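01/04/2020

# Pedus updates its sock yarn base and pattern file format

Yarn dyer Pedus has changed the base used for its Gristport sock line and will reissue the matching patterns in January. The new base is a 3-ply blend of superwash wool and nylon, replacing the 2-ply version sold until the end of last year. Put-up is the same as before, with 200 meters to a 50 gram skein.

According to the company's notice, the change was made to improve wear at the heel and toe. The 3-ply yarn is rounder in cross section and has a higher twist. Knitters who matched gauge with the old base may need to go down one needle size. Pedus advises washing and drying a swatch before measuring, as the new yarn relaxes more across the width than along the length.

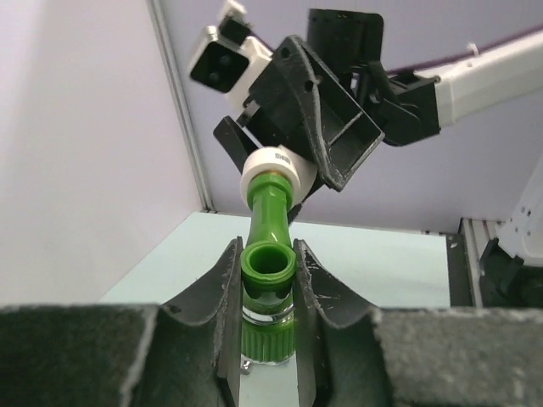 Dye lots are not interchangeable between the two bases. The higher twist takes up color more slowly, and the semisolid shades come out slightly darker at the same dye strength. Skeins on the new base carry a second line on the label under the lot number. Shops holding both versions have been asked to shelve them apart.

The first run is limited to 2000 skeins, divided among the existing Gristport colors. No new shades are planned for this run. Two heathered grays have been dropped, and the undyed skein stays in the range for home dyers.

Pattern support is handled by Chisholm, a cuff-down sock with a slip-stitch heel flap and a wedge toe. The revised file corrects the gusset count in the largest size and adds a chart for the instep cable, which had been given in written form only. The cable repeat is unchanged. Row gauge is now listed for the leg and foot separately.
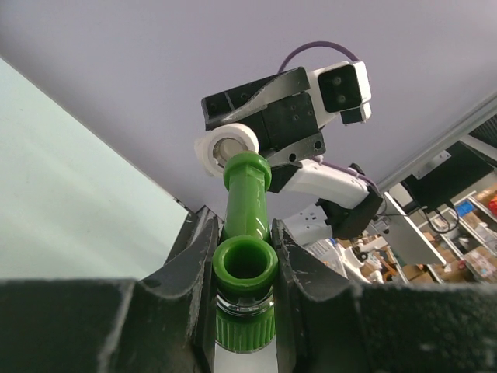 Buyers of the earlier file will receive the update at no charge through the download link in their original order. Printed copies will not be replaced, but an errata sheet can be requested by email. The gusset correction affects only the rows between the heel turn and the start of the foot, so socks already past that point do not need to be ripped back if the stitch count is even.

Zokivis, a lace-weight yarn from the same dyer, keeps its current base and put-up. Its shawl pattern will be checked against the new chart symbols later in the year.

Orders for the first run open with the pattern release. Remaining skeins on the 2-ply base will be sold until stock is gone.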